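Clitley Neighbors Help Board
Home > Workshop & Garage > Benches and tables

Best way to get dried gunk off a laminate worktop?

posted by flosix_fan
edited once

Ok so I have a beige laminate table in the back room, used to be a kitchen table, now it's where all the small stuff gets fixed. Glue, paint, little tubes of whatever. Size is 74 inches long with a seam that runs on a slant because the guy before me patched in a piece. Its mostly fine but there's crusty spots near one end, tan colored, some kind of old adhesive I think. Also faint streaks all over that come back every time I wipe.

Tried so far: dish soap, hot water, a plastic scraper (worked on two spots, then the edge went dull). Did not try acetone, scared of it. Magic sponge took the shine off a patch so I stopped.

Second thing. Where do you all keep the small tubes and caps? I have a white plastic tray with compartments and everything still ends up on the table. Tubes leak, I put something down on the leak, and there's the crust again.
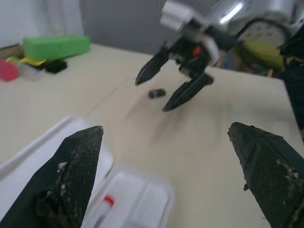 Budget is not huge, 45 dollars tops including whatever cleaner. Do not want to replace the top. And no heat gun, don't own one, not buying one. Thanks in advance

3 replies

grumpybench
member, 300 posts

Streaks first. That's soap film. You're using too much and not rinsing. One drop in a bowl of warm water, wipe, then plain water with a clean rag, then dry it with a different rag. The drying part matters, if you let it air dry you get streaks again no matter what.

Crust: rubbing alcohol, the 91 kind. Put it on a folded paper towel, lay the towel on the spot, walk away five minutes. Keep it off the seam. Liquid gets in there and swells whatever is underneath and then you have a ridge forever. I did that to mine, it's still there. Tape over the seam before you start, painters tape is fine.

Then an old plastic card held pretty flat. Not straight up and down, that's how you scratch it. Might take three or four rounds on a thick blob. If alcohol does nothing try plain vegetable oil overnight on the spot, sounds dumb, works on label glue and some tapes. Wash the oil off after, obviously.

Dull patch from the sponge is permanent I'm afraid. A bit of paste wax hides it for a while.

prosberg_paul_bunyan

just use acetone, been doing it for years, wipe on wipe off, laminate doesnt care

(edit: ok people are messaging me. test it underneath the overhang first. and open a window. and dont do it near the plastic tray, it will eat some plastics)

tinydrawers

No opinion on the crust but I can help with the tubes.

Compartment trays are good for parts and bad for tubes. Tubes need to stand cap down, or at least all lean the same way, so the goo stays at the cap end and you can see which one is leaking. I use a cheap drinking cup with a paper towel in the bottom. Change the towel when it gets gross. Screws, batteries, loose caps go in the tray.

Also wipe the threads before the cap goes back on. Half of my leaks were just a cap that wasn't seated becuase of dried stuff on the threads.

For the table itself get a silicone baking mat, the thin kind. Chaudhary Hardware by the bus stop had them in October, the big ones too. Most glue peels right off once it's dry. Do the messy jobs on the mat and leave the rest of the top alone. Mine has been down for two years and the laminate under it looks new. Should leave you plenty out of the 45 for the alcohol and a pack of rags.

flosix_fan
original poster

Alcohol got the two worst ones, third round on the last blob right now. Seam is taped. Getting the mat this weekend. Not doing the acetone sorry

132 views · 3 people found this helpful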